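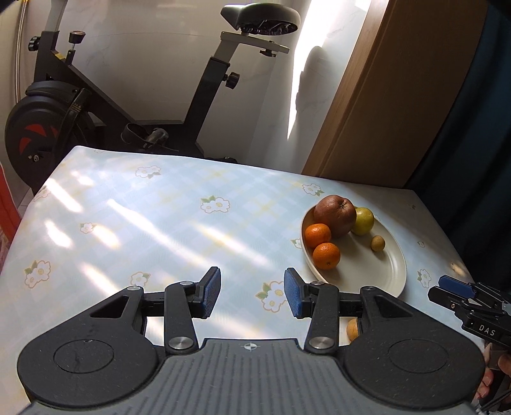
Figura 3. Pinza manual de dos dedos con almohadillas azules, abierta ante el plato de fruta. A la derecha, las puntas de una segunda pinza.

4.2. Cambios en el puesto de clasificación

La automatización parcial de la línea de fruta de Brunisero modificó el reparto de tareas antes que el volumen de trabajo. Los operarios que clasificaban a mano pasaron a dedicar parte del turno a registrar demostraciones de agarre con pinzas manuales como las de la figura 3. El corpus de entrenamiento reúne 1.456 demostraciones, grabadas en sesiones de 15 minutos con objetos de forma y tamaño distintos, entre ellos manzanas y mandarinas.

El registro exige un ritmo diferente al de la línea. En la clasificación manual, el operario cierra la mano sobre la pieza sin atender a la orientación de la muñeca; con la pinza debe alinear ambas almohadillas antes de cerrar y mantener la trayectoria estable hasta soltar. Jolene Hinds, responsable de turno, señaló en la entrevista que las primeras semanas produjeron más fatiga en el antebrazo que la tarea original, efecto que disminuyó al alternar los puestos cada 90 minutos.

De los 55 trabajadores encuestados en octubre, casi la mitad consideró que su experiencia previa influía en la calidad de las demostraciones, sobre todo en la elección del punto de contacto. Ese conocimiento no figuraba en la descripción del puesto ni en la tabla salarial. Tras la revisión coordinada por Glenys Bright, la empresa incorporó la categoría de operario demostrador, con formación específica de dos jornadas.

Quedan sin resolver la asignación de los rechazos del sistema automático, que siguen volviendo a la mesa manual, y el cómputo del tiempo de repetición de las tomas descartadas. Ambos aspectos se tratan en el apartado 4.3.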